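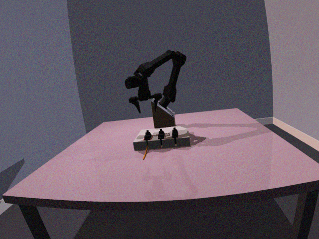 シミュレータの中でいくらコネクタをつかめても、現場のケーブルは計算どおりに曲がってくれないんだから、最初から実機で調整したほうが早いんじゃないですか、と前回の記事に読者の方から感想をいただいた。わかる。わたしも書きながらちょっとそう思っていた。なので今回はその感想を印刷して、そのままDrarkenachの開発チームに持っていくことにした。

DrarkenachはDrulutbridgeの駅から坂を上がったところにある会社で、ロボットアームの動作計画ソフト「Plullex」を作っている。5月の午後、坂の途中ですでに汗だくのわたしに、計画まわりの開発リーダーが冷たい麦茶を出してくれた(ありがとうございます!)。感想を読んでもらうと、開口一番こう言われた。

「半分はそのとおりだと思います。ケーブルは難しいです。うちのシミュレータでも、短い切れ端みたいなものと、台の上まで垂れているものとでは、扱いを分けています」

画面に出ていたのは、ピンク色の机の上に白っぽい台があって、黒いコネクタが三つ並んでいる場面だった。左のコネクタからはオレンジ色の細いケーブルが机まで伸びている。グリッパは開いたままで、まだ何もつかんでいない。

「いちばん時間をかけて見るのが、こういう、つかむ前のところなんです」

え、つかむところじゃないんですか、と聞き返してしまった。

「つかんだあとの失敗って、原因をたどると手前にあることが多いんですよ。指をどの向きで下ろすか、隣のコネクタとの間に指が入るか、手首をそこまでひねったとき肘がどこへ行くか。同じ場所に手先を持っていくにも腕の形は何通りもあるので、そのうちどれを選ぶかで次の動作が楽になったり、詰んだりします」

詰む、という言葉がこの日は何度も出てきた。手先は目標に届いているのに関節が可動範囲の端にいて、そこから持ち上げられない。そういう状態をチーム内で「詰み」と呼んでいるそうだ。Plullexの古い版は、つかむ姿勢を決めてから持ち上げる経路を探していたので、これがよく起きた。今の版では、持ち上げて少し運ぶところまでを先に見てから、つかむ姿勢の候補に点数をつける。

「将棋でいうと、ちゃんと先を読むようにしたんです。まあ、2手先ですけど」

謙遜なのか本気なのかわからない顔で言うので、笑っていいのか迷った。隣で聞いていた認識担当の方が遠慮なく笑っていたので、わたしも笑った。

で、この認識担当の方の話がまたおもしろかった。コネクタの位置をカメラ画像から推定する部分を受け持っているのだけれど、黒いコネクタというのがとにかくいやなのだという。

「黒くて小さくて、形がちょっとずつ違う。横幅があるものと細長いものが並んでいると、人間には簡単に見分けられるのに、上から見た輪郭だけだと自信度がすごく下がるんです。影がかかるともっと下がる」

では、位置がはっきりしないときアームはどうするのか。以前は自信度がしきい値を超えるまで待って、超えなければエラーで止まっていた。止まるのは安全だけれど、使う側からすると理由がわからない。「なんで止まってるんですか」という問い合わせばかり来たという。今は位置の推定に「このくらいずれているかもしれない」という幅をつけて計画側に渡す。幅が大きければ、計画側は指を広めに開いて、ゆっくり近づく経路を選ぶ。近づいて幅が縮まったら、そこで計画を引き直す。

「認識と計画が、ようやく会話するようになった感じですね」と認識担当の方。

「前は置き手紙でしたから」とリーダー。

このふたり、ずっとこの調子である。

ここで持ってきた感想に話を戻した。実機で最初から調整したほうが早い、という点についてはどうなのか。リーダーは少し考えてから、ノートPCで別の画面を開いた。社内で使っているログ再生ツールで、名前はToom。名前の由来を聞いたら、誰も覚えていないと言われた。

Toomには失敗の記録がたまっている。この日の時点で1418件。成功した試行は統計だけ残して捨ててしまい、失敗だけを、関節角度も推定位置も計画の候補もぜんぶ含めて保存しておくのだそうだ。一件選ぶと、失敗の手前まで巻き戻して、そこからソフトの別の版で続きを走らせることができる。

「実機だとこれができないんです。同じ失敗を、まったく同じ状態からもう一度、というのが」

試しに一件、走らせてもらった。番号は47。チームではわりと有名な失敗らしい。指先が隣のコネクタの角に引っかかって、本来つかむはずだったほうをはじいてしまう。古い版で再生すると、見事にはじく。思わず「あーっ」と声が出た。新しい版に切り替えると、手首の向きを少し変えてから下りていって、するっとつかんだ。おお、と言いかけたところで、リーダーが別の版も見せてくれた。これもつかむ。つかむのだが、なぜか途中で一度ぐいっと肘を持ち上げる。ものすごく大回りである。

「これ、正解ではあるんですよ。ぶつかってないし、つかめてる。でもお客さんの前でこれをやると、みなさん一歩下がります」

この大回りを直すのに春をまるごと使ったという。経路の長さに罰点をつければいいだけでは、と素人考えを口にしたら、ふたりそろって首を振った。罰点を強くすると、今度は障害物すれすれを通る。弱くすると肘が上がる。結局、罰点の調整はあきらめて、過去にうまくいった経路をいくつか手本として持っておき、似た配置ならそこから探し始める方式に変えた。計算も速くなったし、動きが毎回だいたい同じになるので、横に立つ人が慣れてくれる。わたしはここがいちばん腑に落ちた。動きが読めるって、大事ですよね。

では、シミュレータと実機の差はもう埋まったんですか、とわざと意地悪に聞いてみた。

「埋まってないです」

即答だった。

「接触した瞬間の力の出方は、まだぜんぜん違います。摩擦の値も、うちで使っているのは要するに願望です。だからシミュレータで100回中100回成功しても、それを成功率として社外に出すことはしません。見ているのは、版を変えたときに何が壊れたか、です。昨日できていた配置が今日できなくなった、というのを実機に載せる前に知りたい」

毎晩、ソフトに変更が入ると、Toomの失敗記録と基本の配置がまとめて再生されて、朝には一覧が出ている。赤い行があれば、その変更は実機に行かない。認識担当の方は、朝いちばんにこの一覧を見るのが怖くて、先にコーヒーをいれるそうだ。気持ちはとてもよくわかる。わたしも原稿の返信メールは、お茶をいれてから開く。

実機での調整をやめるつもりはない、とも言っていた。指先の微妙な滑りや、ケーブルのくせは、触らないとわからない。ただ、実機の前にいる時間を、肘がぶつかるかどうかの確認に使うのはもったいない。そこは夜のうちに計算機にやらせておいて、人間は昼間、ケーブルと格闘する。

そのケーブルについて、今いちばん困っていることを聞いたら、リーダーが急に早口になった。コネクタを持ち上げると、ついているケーブルもついてくる。短ければ無視していい。長いと、隣に引っかかるか、机をこすって戻ってくる。今のPlullexはケーブルを、つながった短い棒の列として近似しているのだけれど、棒を増やすと計画が間に合わず、減らすとカクカクして、引っかかるべきところで引っかからない。どこまで粗くしていいかを、配置ごとに自動で決める仕組みを作っている最中だという。

「できたら、また坂を上がってきてください」

行きます。帽子をかぶって、今度は午前中に。

帰りぎわ、持ってきた感想の紙をどうするか聞いたら、置いていってほしいと言われた。Toomの画面の横に、もう磁石で貼られていた。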